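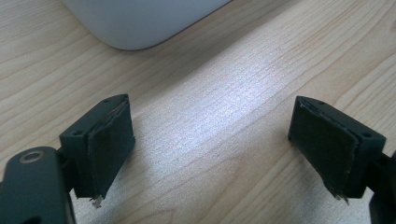 It should not take three telephone calls to get one glove back, a passenger wrote to Kindari Bus Lines in April, and if the glove is already sitting in a depot then somebody should be able to say so the first time. The company received many letters with the same meaning during the last winter, and it has decided to change the way lost property is kept, recorded and returned on all of its routes.

KINDARI BUS LINES OPENS ONE COUNTER FOR ALL LOST PROPERTY

New service at Buller Street begins in June

GURNARI – Kindari Bus Lines will from June bring all the lost property from its town and country routes together at one counter at the Buller Street interchange in Gurnari. Until now every depot has kept its own cupboard and its own paper book, and a passenger who changed buses on the way had to ask at each depot separately.

The new counter will be open on weekdays from 2 pm to 5 pm. Passengers can also search for their belongings in Dinu, the online register which the company has been testing since February. The register can be used on a telephone or on a computer, and it is not necessary to open an account to make a search.

During the trial the staff entered 709 items into the register. The largest group was clothing for cold weather, with beanies, scarves and single gloves. After this came umbrellas, drink bottles, school hats, reading glasses and keys. The company has also been looking after a trombone mouthpiece, a bag of bicycle tools and a framed school photograph, and it would be very happy to hear from the owners of these.

"We were keeping the things safely, but we were not good at giving them back," said a spokesperson for the company. "A person who loses a hat on the Buller bus does not know at which depot the bus sleeps at night. Why should they know it? We had built the system for the depots, and now we have tried to build it for the people who ride."

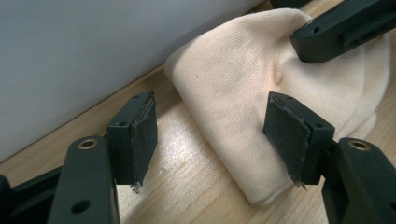 Kindari Bus Lines Media Office

How the new service will work

At the end of each shift the driver will walk through the bus and collect what was left behind, as drivers have always done. The difference comes after this. Each item will receive a paper tag with the route, the direction and the time when it was found. The tag stays with the item until it is collected. A small van, which already carries mail and timetables between the depots, will bring the tagged items to Buller Street before the counter opens on the following working day.

At the counter the staff will write a short entry in Dinu. The entry gives the kind of item, the main colour and the route. It will purposely leave something out. For a beanie, this can be the label or a mark on the inside; for a set of keys, it can be the shape of the key ring. A passenger who comes to claim the item will be asked about this missing detail, and it is a good idea to think about it before travelling to the counter.

Woollen clothing needs a particular care. In past winters, hats and scarves were put together in one large bag, and when an item went in damp the whole bag suffered for it. From this season clothing will be aired on a rail before it is folded and put on a shelf, and each piece will be kept apart from the others. The company will not wash clothing, as it is often not possible to know how a hand-knitted piece will behave in water.

Handmade items are, according to the staff, the ones for which people come back most often. Several letters of last winter were about a hat or a scarf of no great price, which had been made by a mother or by a friend and could not be bought again. Such items will be kept for the full period in every case, also when they are worn or have a hole.

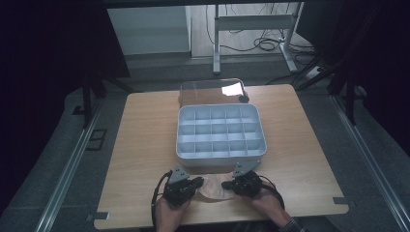

Photo: Kindari Bus Lines

Small items and valuables

Small things have been the weak point of the old arrangement. Earrings, hearing aid batteries, memory cards and single house keys were placed in envelopes, and envelopes can be opened by accident or put inside a wrong book. At Buller Street the small things will be sorted by week and kept in closed drawers behind the counter, with the tag number written on the front.

Wallets, passports, bank cards and telephones are treated differently. They will be locked in the office safe on the day they arrive. If there is a name and an address inside a wallet, the staff will write to the owner. Bank cards will be reported to the bank and not given out over the counter. A telephone will be kept switched off, and the owner will be asked to unlock it in front of the staff before it is handed over.

Food cannot be kept. Lunch boxes will be emptied and rinsed at the depot, and the box itself will be entered in the register in the ordinary way.

Costs and keeping times

There will be no charge for collecting an item at the counter. Passengers who cannot come to Gurnari may ask to have a small item sent by post, and for this the company will ask for the postage and a handling fee of $2. The fee does not apply to mobility aids, hearing aids or medicines, which are returned free by the next suitable bus to the stop where the owner lives.

Items will be kept for 3 months. In the past the period was different from one depot to another, and at one of them it had never been written down at all. When the period has ended, good clothing will be offered to local charities, spectacles will go to a collection for reuse, and everything that can be recycled will be recycled. The company does not sell lost property and will not begin to do so.

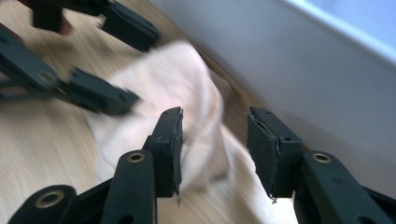
Items which are already in the depot cupboards will be moved to Buller Street during May. For these older items the 3 months will be counted from the opening of the new counter, and not from the day when they were found, so that everybody who gave up the search last winter has another fair chance. Passengers who left their name in one of the paper books do not need to report the loss again. The staff are copying the old reports into Dinu, starting with the country routes.

Advice for passengers

The company asks passengers to report a loss as soon as they notice it, and to note the route and the approximate time of the journey. The number on the front of the bus is more useful than the colour of the seats. A line of text sewn or written inside a hat, a school bag or a lunch box helps very much – a family name and a telephone number are sufficient.

If something was left on a bus only some five minutes ago, it is still best to telephone the interchange office directly. The staff can speak to the driver by radio at the next stop, and it is sometimes possible to hand the item over when the same bus returns along its route. Passengers are kindly asked not to run after a moving bus or to stop it by standing in the road.

Parents of school pupils should know that school hats and jumpers with a school name on them will be sent to that school and will not stay at the counter. An entry will still be made in the register, with the date of sending, so the family can see where to ask.

The counter is on the ground floor of the Buller Street interchange, beside the ticket office, with step-free entry from the bus platforms. There is a hearing loop, and a form with large print is available on request. During school holidays the opening hours will be the same.

About Kindari Bus Lines

Kindari Bus Lines operates town, school and country bus routes from its base in Gurnari.

Media enquiries: Media Office, Kindari Bus Lines, Buller Street interchange, Gurnari. Requests to visit the counter before the opening are welcome and should be made in writing to the Media Office.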